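Dolgate bead show moves to the old curling rink for its biggest year yet

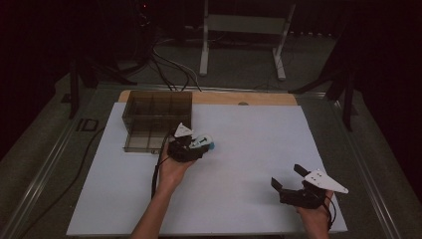
The Dolgate Bead and Button Show is back in May, and after years of squeezing past each other in the library basement, the organizers have finally landed some elbow room. This year the whole thing moves across the street to the former curling rink on Caddale Road, with 300 seats set out for workshops and space left over for the swap tables.

The show started in 2007 as a Friday night get-together for a handful of people who wanted to trade colours. Last year 505 visitors came through the door, and anyone who was there will remember the lineup on the stairs. Advance registrations for this spring already sit at 527, with the out-of-town guilds still to send in their lists!

"I opened the registration sheet on my phone in the grocery store and had to lean on the freezer," said show coordinator Océane Beaulieu. "We'd have been thrilled to match last year. I've asked the rink for every folding table they own."

Workshops fill the morning, and there are some beauties this time. Emília Holub is teaching netted collars in size 11 seed beads, a project she says a patient beginner can finish at home over a couple of weekends. Tyson Sawatzky returns with his loomwork class, which sold out in an afternoon last spring, and he's added a second session at 2 p.m. for everyone who missed it. Kátia Sampaio will be showing how to restring a broken necklace with proper knots between the beads - bring the one that has been sitting in your dresser drawer, she'll have silk thread to match most colours.

The button crowd hasn't been forgotten either. Ghislain Fortin is bringing part of his collection of coat buttons from Prairie tailors' shops, many still sewn to their original sample cards, and he'll be happy to put a decade to anything you carry in. He's especially keen to see brass and horn. Last year a girl of nine turned up with a cookie tin from her great-grandmother's sewing room and the two of them spent most of lunch going through it.

Swap tables open at noon and work the way they always have: bring what you won't use, sorted by size if you can manage it, and take home the same amount. Glass, shell, wood and metal are all welcome. Please leave the glitter at home this year, as the rink has asked us nicely.

Lunch is soup and bannock from the Chiu family's kitchen, with a vegetarian pot and plenty of coffee. Doors open at 9 a.m. There's parking behind the rink, and the Jokby shuttle will stop at the front entrance every half-hour until closing.

Admission is by donation, and kids under 12 get in free. Workshop spots can be booked at the library desk or at the door if any are left - the netted collar class was down to its last few seats at press time.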